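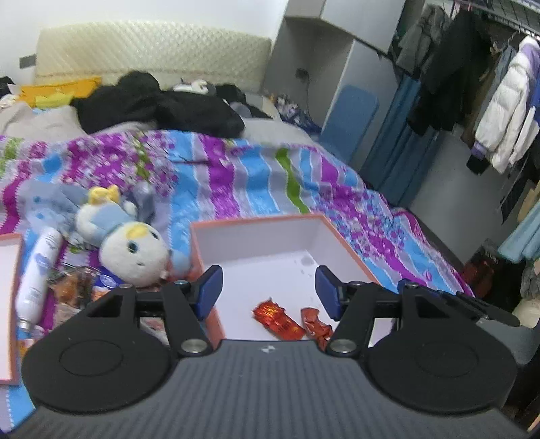
Work under the Girkton family rooms grant continued through May, with most of the time going into the bedrooms. The small things that collect on the beds are now sorted before the bedding is stripped, and each bed gets an open box for whatever is to be kept together. One of the boxes in use is white inside with an orange rim and a lid to match, and had two wrapped candies in it, with a plush toy, a spray can and some snack packages still out on the quilt beside it. Food goes to the kitchen shelf at the end of the morning. Toys stay in the room, and cans of any kind go to the locked cupboard in the hall.

Rooms and supplies

Of the 41 rooms in the Girkton building, all but 3 have been sorted and relabeled. The remaining rooms are on the top floor and were held back while the window frames were repaired. Narayanan Kamath has agreed to the new cupboard locks, and the Leltden house will get the same ones.

Spending for the period came to $817, mostly for boxes, labels and shelf brackets. The brackets cost more than planned – the first set did not fit the older walls and the supplier would only give store credit. We have used the credit for hooks.

Problems

Lids get separated from their boxes. We tried writing the room number on both parts, but the marker rubs off the glossy ones. Pichit Ratanaporn is testing a paint pen on two rooms at Leltden.

Families have asked for more notice before a room is sorted. Notices now go up at 9 a.m. the day before.

Next period

Finish the top floor, move the spare shelving from Barredo, and send the revised supply list for approval. We are not asking for any change to the budget, but would like to carry the unspent label money forward.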